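Who Gets Called "the Ex"? How Entertainment Sites Write About Stars' Former Spouses
Student project report, Media Studies, Kandville

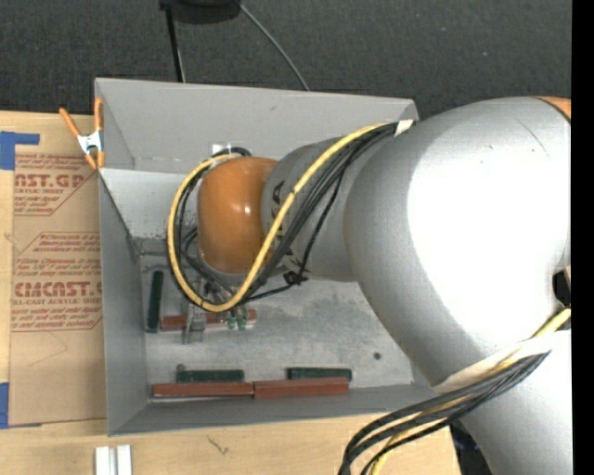
Robot arm over a gray bin, with yellow and black cables along the arm.

I picked this topic after reading a profile of a soap actor that spent more space on the divorce than on the acting. I wanted to know if that was normal, and I had so much fun finding out!

In February I collected 51 short biographies from two celebrity sites, Stevwood and Furna. Each one was about a person known mainly for having been married to someone famous. I marked what the opening sentence said, how far down the person's own job came up, and whether any source was named.

The biggest surprise was the first line. Nearly every Furna piece opened with the marriage, and the person's own work often waited until the last paragraph. Stevwood was better - its writers liked to start with a hometown or a career - but it was also weaker on sources. Only seven pieces in the whole set linked to an interview.

I also loved tracing how one sentence travels. Two of the biographies shared a paragraph about a wedding almost word for word, and I found the same paragraph on an older fan page called Bakos.

Next time I would add print magazines and compare how they treat former husbands and former wives. I have a list of titles ready to go.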